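Titard two-arm kit, bought with my own money and built in the shared workshop at Sketley

I put off writing this until I'd had a proper go with the kit, and I'm glad I did, as my opinion has gone up and down like a lift. I ordered it in January, paid the extra for printed links (my own printer was in a sulk) and spent 6 evenings putting the pair together on a bench with a very large pot of tea.

The building is lovely, really. The screws come in labelled bags and the booklet is friendly, though the cable routing page is hopeless and I'd have your own ties ready before you start! Setting the 2 arms up to work as a pair took me far longer, and a little whiteboard on clip-on feet has become my favourite thing to practise with. It's light, it's flat, and it slides about if you're clumsy with it.
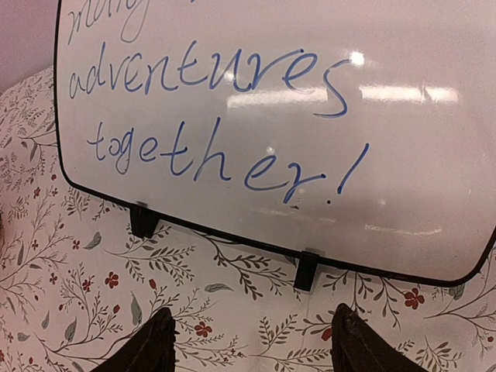
Wrist camera view, fingers open just below the board.

Grip is where I'd knock a mark off. The fingers are smooth and a bit hard, so anything shiny wants a gentle approach, and I've since been trying thin rubber from Vusirwood on a spare set. The wrist motors are much better than I'd feared, nice and quiet, and they stay calm at slow speeds. Do leave yourself slack in the cables, more than looks tidy, or the far reach will tug at the plugs.

What won me over was working both sides at once. One arm alone is a bit of a toy, if I'm fair, but with two you start dreaming up jobs for them over breakfast. 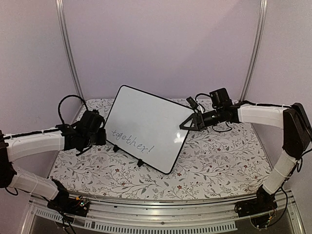

Vilho Oksanen wrote to me that his pair drifted after 200 hours and that he now runs the zeroing routine each time he switches on, and he'd also swap the supplied power brick for a heavier one before doing anything else. I haven't reached those hours yet, but I've taken up the zeroing and it costs me hardly any time.

Four stars from me, and I'd buy it again.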